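Can I take a layover flight the same day as my bone scan?

Asked by Kyriaki Kouris, 2022-08-07

Hello all. My doctor ordered a bone scan with technetium and the only free appointment is on the morning I must fly to Flirkstead, with a change of planes. The clinic said the injection is at 8 and the pictures are taken in the afternoon. My flight is at 9 in the evening. I have read that airport detectors can ring after such an exam. Should I move the scan, or is a letter enough? I paid 189 for the ticket and it is not refundable.

2 answers

Rukari

I had the same exam last August and I flew the next day. Please ask the nuclear medicine desk for a letter, not your family doctor. It should have the name of the isotope, the date and hour of injection, and a phone number where somebody picks up in the evening. Mine had only the daytime number and I waited a long time at the security while they tried to call.

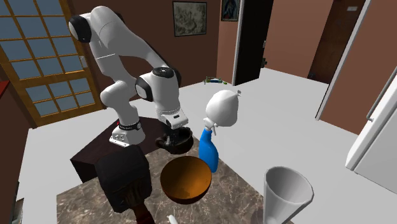 Drink a lot of water after the injection and go to the bathroom often, this helps to clear the part that did not stay in the bones. Also ask them if you should keep some distance from small children or pregnant women on the plane. For me they said to be careful until the next morning, but your clinic may say another thing.

Keep the letter in your hand luggage. If you change planes in another country, ask for a copy in English.

Petridis

just move the scan, not worth the stress. my cousin got stopped twice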